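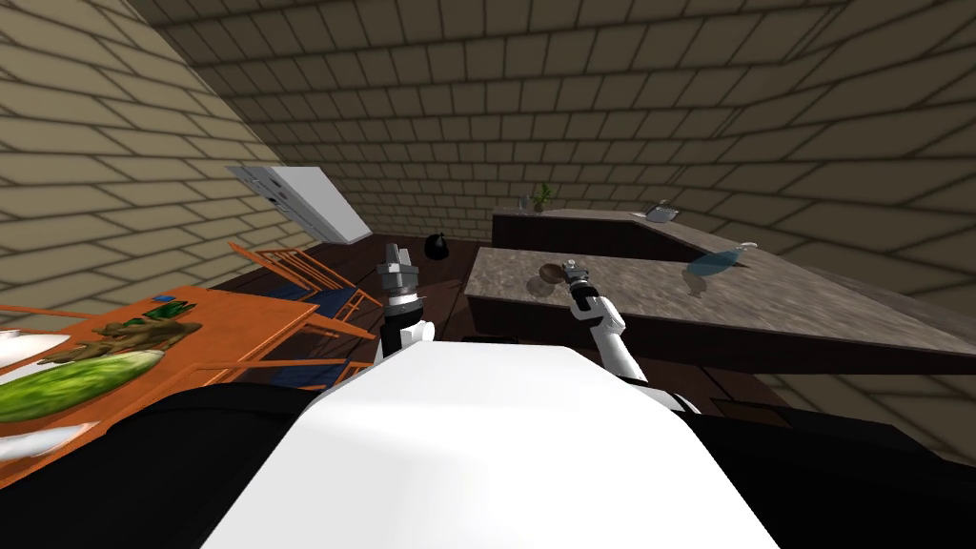
Section 4: Setting up and using the Zukusel hand protection station

4.1 Before you begin

The Zukusel station holds heat-resistant gloves, mitts and pot cloths for kitchens that prepare meals on the premises. It should be installed by the person responsible for kitchen safety at your site. Read this section in full before fixing the bracket to the wall.

You will need the wall bracket, the four supplied screws, a level, a pencil, and the site register found at the back of this manual.

Caution: Do not install the station above a cooktop, fryer or open flame. Stored textiles can scorch or catch fire.

4.2 Choosing a position

1. Select a wall within easy reach of the ovens but at least 500 mm from the nearest source of direct heat.

2. Check that the position does not block a fire blanket, extinguisher, first aid cabinet or exit sign.

3. Confirm that staff can reach the upper hooks without stretching over a hot surface.

Note: Sites with more than one cooking area should install a separate station in each. Gloves should not be carried between areas used for raw and cooked food.

4.3 Fixing the bracket

1. Hold the bracket against the wall, check that it is level, and mark the four screw positions.

2. Drill the holes and insert wall plugs suited to the wall material. Plugs are not supplied.

3. Fix the bracket firmly. Do not overtighten the screws, as this may distort the hook rail.

4. Lower the station onto the bracket until both side catches click into place.
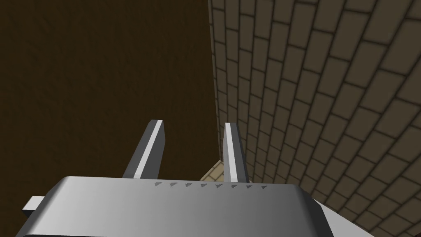
Image credit: Starkelton Image Library

4.4 Loading the station

1. Wash new gloves once before first use, following the care label.

2. Hang each pair by its loop with the cuff facing upward. The standard rail carries 15 pairs. Do not double up pairs on a single hook.

3. Place long-cuff mitts from the Pacheco range on the lower rail, where the spacing is wider.

4. Record the size and issue number of every pair in the site register.

Caution: Never hang a damp glove with dry stock. Moisture carries heat quickly through the lining, and a damp glove may cause a steam burn even when it appears to be in good condition.

4.5 Routine inspection

Inspect all gloves at the start of each working day. Turn back the cuff and look at the lining as well as the outer face. Remove a pair from service if you find any of the following:

- holes, open seams or thin patches
- hardened or blackened areas
- grease that remains after washing
- a missing or torn hanging loop

Both gloves of a pair must be withdrawn together. Enter the withdrawal in the register and place the pair in the bin supplied for that purpose. Withdrawn gloves must not be kept for use as cleaning cloths.

Gloves with the standard lining should be replaced after about 19 washes, or sooner if the inspection calls for it. Mitts with a silicone outer layer are subject to the inspection only.

4.6 Cleaning the station

1. Remove all gloves and lift the station off its bracket.

2. Wipe the rails and housing with warm water and a mild detergent. Do not use bleach or abrasive pads.

3. Dry thoroughly before returning the gloves to their hooks.

4.7 Spare parts and enquiries

Replacement hooks are sold in packs of 13 under the Wumden label. Orders should quote the serial number printed on the underside of the station. Questions about installation may be addressed to Ksawery Szulc, Technical Support. Enquiries about bulk supply should be directed to Wagner Mendonça, Customer Accounts.

Section last revised 4th February. Earlier copies of Section 4 should be removed from the site folder.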